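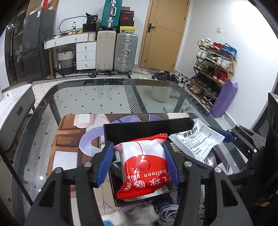

Flakwood

Flakwood is an old river house on the east bank of the Tusier, a short walk below the Caputo landing. I've been writing up the houses along this stretch for years, and it's still the one I get the most letters about (mostly from people whose grandparents danced there!).

The house was built for a lumber dealer who wanted to watch his own rafts go by, so the big porch faces the water and the front door is around the side. Visitors still walk up to the wrong end. According to the county deed book the lot ran to 220 acres and sold for $1,527, orchard included. The land was split up later, and only 5 acres stay with the house now.
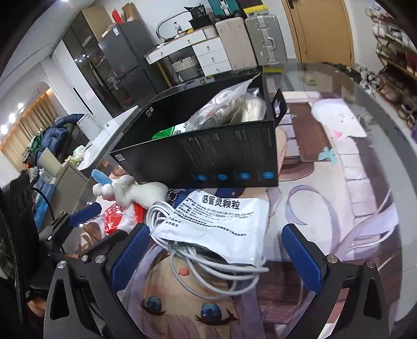 Glenys Blackburn

Two wings were added after the original block. The north one held the kitchen, and the south one was put up for a daughter's wedding in May – or that's the family story, anyway. I haven't found a paper that backs it up.

The name is a puzzle too. Older maps spell it "Flackwood," and one survey has "Flaxwood," which I like better, but the gatepost says Flakwood and the post office went along with it.

The Skoltura ferry used to stop at the foot of the lawn. At low water you can still find the pilings if you know where to look.

See also: Caputo Landing; Skoltura Ferry; Houses of the Lower Tusier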